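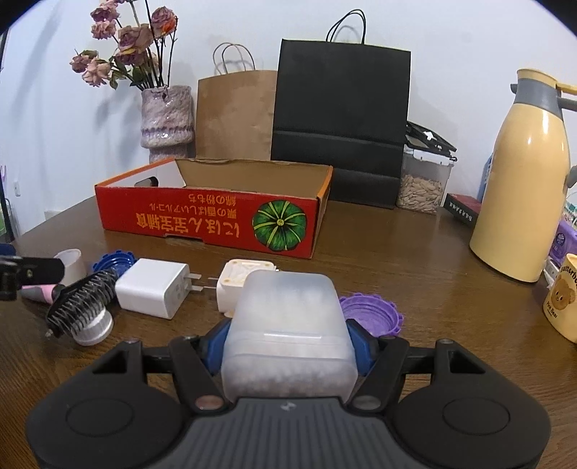

How many times do you have to show a robot the same task before it picks it up?

For a simple pick and place I plan on nearly 300 good demonstrations, and more if the objects change a lot. I got by with fewer when I moved the arm by remote control, but those were slow to make and I threw many of them out.

I switched to the hand-held gripper in the spring. With remote control I managed 4 or 5 usable runs before I needed a break. By hand I can keep going for most of an evening. I do it on an ordinary table with ordinary things left on it. My first set, which I named Alen, was all done on a bare desk, and the policy fell apart as soon as I put a mug next to the target.

The new set is called Zandden. Rules so far:

- start with the fingers open
- come in slowly and keep the object between the pads
- move the clutter every few runs
- delete any run where I bumped something

I still label everything in Grirnetti, which crashes on long clips, so I cut them into 2 parts first. Training should start in October if the labels are done. I'll post the results, good or bad.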